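Wrist Splints for Carpal Tunnel Syndrome: Frequently Asked Questions
Matthorpe Hand and Wrist Clinic

Patient information. Text last reviewed 10th March.
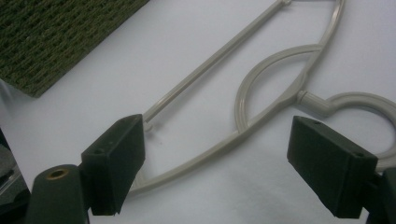

These answers apply to adults who have been given a removable wrist splint after an assessment for carpal tunnel syndrome. They do not apply to splints worn after a fracture, a tendon repair or a joint replacement. If you were given written instructions by a surgeon, follow those.

What is carpal tunnel syndrome?

The carpal tunnel is a narrow passage on the palm side of the wrist. Its floor and sides are formed by the small wrist bones and its roof by a tough band of tissue. The median nerve runs through it together with nine tendons that bend the fingers and thumb. When pressure inside the tunnel rises, the nerve does not work normally. The usual result is tingling, numbness or aching in the thumb, index finger, middle finger and the near side of the ring finger.

Why is my little finger not affected?

The little finger is supplied by the ulnar nerve, which does not pass through the carpal tunnel. If your little finger is the main site of numbness, tell the therapist. The problem may lie at the elbow, and a wrist splint is unlikely to help with that.

What does the splint do?

It holds the wrist close to straight. Pressure in the tunnel goes up when the wrist is bent in either direction, and many people sleep with their wrists bent without knowing it. The splint does not compress the tunnel and should not feel as if it does.

When should I wear it?

At night, every night, for six weeks. Daytime use is not part of the standard plan. Wearing a splint all day can make the wrist stiff and shifts load to the elbow and shoulder. Your therapist may ask you to wear it for one particular task, such as a long drive, and will write this on your plan if so.

How do I put it on?

Open all straps. Slide the hand in with the thumb through the opening and the stay on the palm side, unless your model has the stay on the back of the hand. Seat the wrist crease over the narrowest part of the splint. Fasten the middle strap first, then the one nearest the elbow, then the one across the hand. You should be able to slide one finger under each strap.

The edge across the palm must stop short of the crease where the fingers bend. If it sits past that crease you will not be able to make a fist, and either the size is wrong or the splint has slipped forward.

Which models does the clinic supply?

Two. The Brollorier is a fabric splint with a removable metal stay and comes in left and right versions. The Rukley is a lighter splint with a fixed stay and can be worn on either hand. Both come in four sizes. Size is set by the distance around the wrist, measured just above the bony bump on the little finger side. Hand length is not used.

Should I bend the metal stay?

Not at home. Many stays are supplied with the wrist tilted backward by the maker. The therapist flattens the stay to the position wanted before you leave. If you take the stay out for washing, mark the end nearest the fingers with a pen, and put it back the same way around. A stay put back upside down will hold the wrist bent, and symptoms often get worse within a night or two.

I need one for each hand. Do I wear both at once?

Yes, if both hands have symptoms. Some people find two splints awkward for the first few nights. It is acceptable to start with the worse hand for one week and then add the second. Count your six weeks separately for each hand.

How soon should it work?

Night waking is usually the first thing to change. Daytime tingling tends to take longer. Weakness and constant numbness respond least well to splinting. Keep a short record: date, whether you woke, and which fingers were involved. A tick sheet is on the back of your plan.

The splint wakes me up. What can I do?

Check the straps first. Most early discomfort comes from straps that are too tight. Next, wear the splint for an hour in the evening before bed for three or four days so that the hand gets used to it. A thin cotton liner helps with heat and itching. Tube bandage cut to length works as a liner, but it must lie flat, as a fold under a strap will leave a sore line.

If you are waking with new numbness that you did not have before the splint, stop using it and call the clinic.

Is redness under the splint normal?

Faint marks that fade within 30 minutes of taking it off are expected. Marks that last longer, blisters, broken skin or a rash are not. Leave the splint off and call. Do not pad a sore spot with tissue or cotton wool, which bunches up and increases the pressure.

How do I wash it?

Remove the stay if it comes out. Close all the fasteners so they do not pick up lint. Hand wash in lukewarm water with a mild soap, rinse twice and press in a towel. Dry it flat, away from direct heat. Do not use a tumble dryer, an iron or bleach. The Rukley must not be soaked, as its stay cannot be removed for drying. Wipe it with a damp cloth and let it dry fully before wearing it.

Once a week is enough for most people.

Can I drive with it on?

Night splints are not intended for driving. If your plan includes a splint for driving, you must be able to grip the wheel fully, work all the controls and react as you would without it. Check with your insurer, as policies differ on this point.

Do I need to do exercises as well?

Some patients are given tendon and nerve gliding exercises. These are gentle movements of the fingers and wrist through a set series of positions. They should not bring on tingling that lasts more than a few minutes. If they do, cut the number in half, and stop if that makes no difference. Grip strengthening with putty or a spring device is not advised during the six weeks.

Can I take pain relief?

Ordinary painkillers may ease aching but do little for tingling or numbness. Ask a pharmacist before taking anything new, especially if you are pregnant, have kidney or stomach problems, or take blood thinners.

I am pregnant. Is the advice different?

The splint is used in the same way. Fluid retention can make the wrist larger as pregnancy goes on, so the size may need to be changed. Symptoms often ease after the birth, though this can take some weeks. Use the splint for as long as you have night symptoms, and do not stop at six weeks if they are still present.

Does typing cause carpal tunnel syndrome?

The evidence for ordinary keyboard use is mixed. There is better evidence for forceful gripping, work with vibrating tools and repeated work with the wrist bent. Conditions such as diabetes, an underactive thyroid and inflammatory arthritis also raise the risk. If typing brings on your symptoms, keep the wrists level and move the keyboard so that the elbows rest at your sides.

What if there is no change after six weeks?

Bring the splint and your record to the review visit. The therapist will check the fit and the position of the stay and repeat the strength and feeling tests. The next steps may include a steroid injection, nerve conduction tests or a referral to the surgical team at the Echeverría building. A splint that was worn on only a few nights has not had a fair trial, and you may be asked to repeat the course.

What if it has worked?

Stop wearing it and see what happens. There is no need to taper off. If night symptoms come back, use it again for two to three weeks. Keep the splint and store it flat with the straps closed.

When should I call sooner?

Call before your review if you notice any of the following:
Numbness that is present all the time
Wasting of the pad of muscle at the base of the thumb
Dropping things more often, or new trouble with buttons and keys
Skin damage under the splint
Swelling of the fingers that does not settle when the splint is off

Sudden weakness or numbness in an arm together with a drooping face or trouble speaking is an emergency. Call emergency services at once. Severe wrist pain and rapidly increasing numbness after an injury also need same-day care.

Is there a charge?

The first splint for each hand is included in the assessment fee. Replacements within 12 months are free if the stay has cracked or a seam has failed in normal use. Lost splints are charged at the current price list, which was updated in January. Worn fasteners can often be replaced at the front desk without an appointment.

Can I give my old splint to someone else?

We advise against it. The stay has been set for your wrist, and the fabric cannot be cleaned well enough for another user. The same symptoms can also come from the neck or the elbow — a person with numb fingers should be examined before using a splint.

Who wrote this page?

It was prepared by Yiğit Dağdelen, hand therapist, and is given out on paper at the first visit. A large-print copy is available from the front desk. The splint plan and tick sheet are specific to each patient and are not available for download.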